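2021년 9월 20일

# 카드 정리 작업대의 기준: 켈레치 오비 인터뷰

아시나노(Asinano)의 카드 보관 규격은 7월에 두 번째 개정판이 나왔다. 개정판을 쓴 켈레치 오비는 인쇄 카드의 분류와 보관을 맡고 있다. 첫 질문은 작업대 표면에 관한 것이었다.

"상판은 결이 보이는 나무를 권합니다. 광택이 강한 판에서는 코팅된 카드가 미끄러지고, 조명이 반사되면 글자를 읽기 어렵습니다. 다만 고무 매트는 쓰지 않습니다. 카드를 집으려면 가장자리를 들어야 하는데, 매트가 눌리면 모서리가 먼저 꺾입니다."

현재 보관 중인 카드는 3,000장이다. 이 가운데 274장은 훌로우(Hulow) 판본으로, 바탕이 어두워 따로 취급한다. 어두운 바탕에서는 가장자리 마모가 흰 선으로 드러난다. 오비는 이 선의 길이를 등급의 1차 기준으로 삼는다.

"2밀리미터를 넘으면 한 등급 내립니다. 앞면만 보면 안 됩니다. 뒷면 모서리가 먼저 닳는 경우가 많습니다. 측정은 눈금 확대경으로 하고, 같은 모서리를 두 번 잽니다. 값이 다르면 큰 쪽을 적습니다."

작업 단위는 한 번에 10장이다. 상자에서 꺼낸 묶음을 상판 가운데에 펼치고, 방향을 맞춘 뒤 한 장씩 판정한다. 겹친 카드는 밀어서 떼지 않고 위쪽 카드부터 수직으로 든다. 표면끼리 문질러 생기는 흠집은 보관 중에 생긴 흠집과 구별되지 않는다고 그는 설명했다. 묶음이 끝나기 전에는 다음 상자를 열지 않는다.

벽에 대해서도 물었다. 개정판에는 작업대 세 면을 밝은 무채색 판으로 두르라는 항목이 추가됐다.

"색이 있는 벽은 카드 표면에 색을 얹습니다. 남색과 검정을 구분해야 하는 판본에서는 그 차이가 큽니다. 밝은 회백색이면 충분합니다. 순백은 눈이 빨리 피로해져서 제외했습니다. 카드가 상판 뒤로 떨어지는 일도 줄었습니다."

판의 이음매는 알루미늄 기둥으로 잡는다. 목재 기둥은 습도에 따라 틈이 벌어져 얇은 카드가 끼는 사례가 있었다. 기둥과 상판이 만나는 구석은 작업을 마칠 때마다 마른 솔로 턴다.

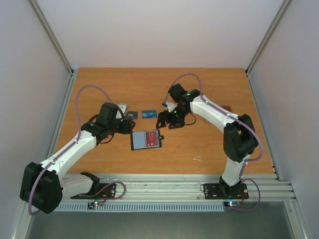
춘헝 칸은 같은 규격을 검토한 뒤 세 면을 막으면 손 그림자가 짙어지므로 조명을 위쪽에 하나 더 두어야 한다고 지적했다. 오비는 이 의견에 일부만 동의했다.

"조명을 늘리면 그림자는 옅어지지만 코팅면 반사가 늘어납니다. 저는 등을 추가하기 전에 높이부터 바꿔 보라고 합니다. 그래도 글자 쪽에 그림자가 걸리면 그때 확산판을 답니다."

보관재는 파스쿠알(Pascual) 슬리브에서 페나크(Fenach) 슬리브로 바꾸는 중이다. 입구 폭이 넓어 넣을 때 모서리가 덜 걸린다는 이유다. 두 제품을 한 상자에 섞으면 높이가 맞지 않아 색인판이 기울기 때문에, 교체는 상자 단위로 진행한다. 훌로우 판본은 마지막 순서로 잡혀 있다.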